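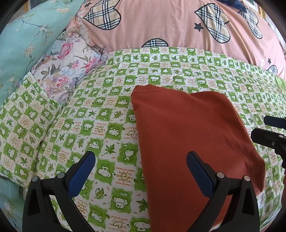

A folded rust-red sweater on a checkered bedsheet.

Towns Should Treat Clothing Repair as a Public Service
01/12/2022

The Skuvmont town council will soon decide whether to keep paying for the repair room at the Brolberg branch library. The sum involved is small, and the item has drawn little comment in the budget papers. It deserves more attention than it has received, and the council should vote to continue it.

The room opened in June of last year with 5 sewing machines, a pressing table and two part-time instructors. Residents may bring a garment, borrow a machine and receive help with a hem, a zipper or a worn elbow. By the end of the first season 315 garments had been entered in the room's register. Most were everyday items: school trousers, work jackets, sweaters with holes at the cuff.

Critics of the program make a fair point when they say that mending is a private matter. A household that wants its clothes to last can buy thread. The difficulty is that the skill itself has become scarce. The Skuvmont schools dropped sewing from the required course of study long ago, and the last tailor on Oksanen Street closed without a successor. A resident who wishes to replace a broken zipper must now travel to Dummont, pay for parking, and wait up to 26 days for the work to be done. Many will put the coat in the trash. 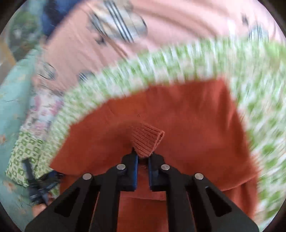
The cost of that choice does not stay within the household. Textiles that could have been worn for several more winters are collected at public expense, sorted where sorting is possible, and buried where it is not. Donation bins do not solve the problem. Charities in the region have asked residents to stop leaving damaged clothing, which they can neither sell nor give away and must pay to remove.

Libraries are well suited to this work. They already lend tools, host tax help and teach residents to use a computer. They keep regular hours, and they do not ask visitors to explain why they have come. A parent who would be reluctant to apply for clothing assistance may be quite willing to spend an evening at a sewing machine beside neighbors.

There are weaknesses in the present arrangement. The room is open only two evenings a week, which excludes many people who work shifts. Knitwear is often turned away when neither instructor on duty is trained to handle it, although sweaters are among the garments most worth saving. The register records what comes in but does not say whether the repair was completed. Council members are right to ask for better figures before any expansion, and the library should supply them.

Those are reasons to improve the service. They do not support closing it. The council should fund the room for another year, add a Saturday session, and require that completed repairs be reported each quarter. The Dummont council, which has been considering a similar room of its own, would also benefit from seeing the results.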